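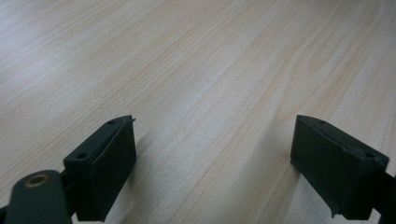

How do I have my say when a developer buys an old building in town?

You put in a written submission on the development application while it's on public exhibition. Anyone can do it, you don't have to live next door, and it costs nothing.

I've now done this three times in Sikcombe, most recently for the old Ngui Building on the corner near the station (the big cream one with the clock that's been stuck for years), and each time friends have asked me how it works. So I've finally typed it all up! Your council will have its own forms and its own names for things, but the steps should be close enough to follow along.

1. Find out if there's an application yet

A building being sold isn't the same as a building being changed. When Buvau bought the Ngui Building everyone on my street was ready to march on the council chambers, and there was nothing lodged at all for months. You can't object to a sale, so save your energy.

Go to your council's website and look for the application tracker. Search by street address first. If nothing comes up, try the lot number, or the addresses on both streets if it's a corner block. Ours was listed under the side street, where there isn't even a door, and it took me a whole cup of tea to work that out.

2. Write down the reference number and the closing date

Ours was DA 2484. Every letter, email and phone call goes better if you've got the number handy. The closing date matters even more. Put it on the fridge and in your phone, and check what time of day it closes, as some councils shut the portal at 5 pm and some let you go until midnight.

3. Download the documents early

Get them all while they're up. Some councils take the plans down once exhibition finishes and you'll want them later if the design is amended. The full set for the Ngui Building came to 568 pages, which sounds horrible, but you can skip most of it. I read these, in this order:

Statement of environmental effects (the plain-ish English summary)
Elevations, so you can see the height and the outside
Heritage impact statement, if there is one
Traffic and parking report
Shadow diagrams

Leave the stormwater calculations alone unless you're that way inclined.

4. Go and stand outside it

Take the elevations with you, on paper if you can. Walk right around the block and work out where the new bits would go. I went on a Monday morning at school drop-off and noticed the proposed loading dock lined up with the crossing, and that ended up being the strongest point in my whole submission. Take a few photos of your own from the footpath to attach.

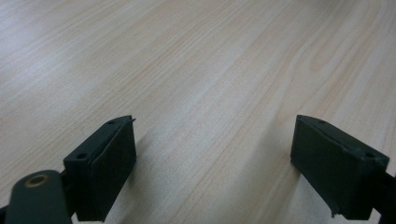 Go back once more after dark if the plans include lighting or signage. The Buvau plans had an illuminated sign on the roof, and I hadn't given it a thought until I saw how many bedroom windows look straight at the parapet.

5. Pick your points

Choose two or three things and stick with them. Planners can weigh up height, overshadowing, heritage, traffic, noise, trees and privacy. They can't do much with "I don't like the developer" or "my unit will be worth less", however strongly you feel it. If you like parts of the proposal, say so too! I was really pleased they were keeping the ground floor shopfronts and I put that in my first paragraph.

6. Write it

Mine was around 300 words and I wouldn't go a lot longer. Start with the application number and the address, say whether you support it, object to it, or support it with changes, then give each point its own paragraph. Mention the page or drawing number wherever you can. Finish with what you'd like done, as in "move the loading dock to the northern side" or "turn the sign off at 10 pm".

Please don't just copy a form letter. When the Prerno arcade application went through, a group handed out 200 identical letters, and at our council those get treated as a petition. Even changing it into your own words helps.

7. Lodge it and keep the receipt

Use the online portal if there is one, or email it with the application number in the subject line. You should get an automatic reply. If there's nothing after a couple of working days, ring them. Check the privacy bit before you hit send as well, because your name and submission may be published. Our council has a box to tick if you want your details withheld.

8. Keep an eye on it

If the plans are changed in a big way they may go back on exhibition, and you can write in again. If it goes to a public meeting you can usually register to speak, and the cut-off is often noon the day before. I spoke for three minutes on the Ngui one with my notes in large type. The sign's been dropped from the amended drawings and the loading dock is still being argued over, so I'm checking the tracker every week or so.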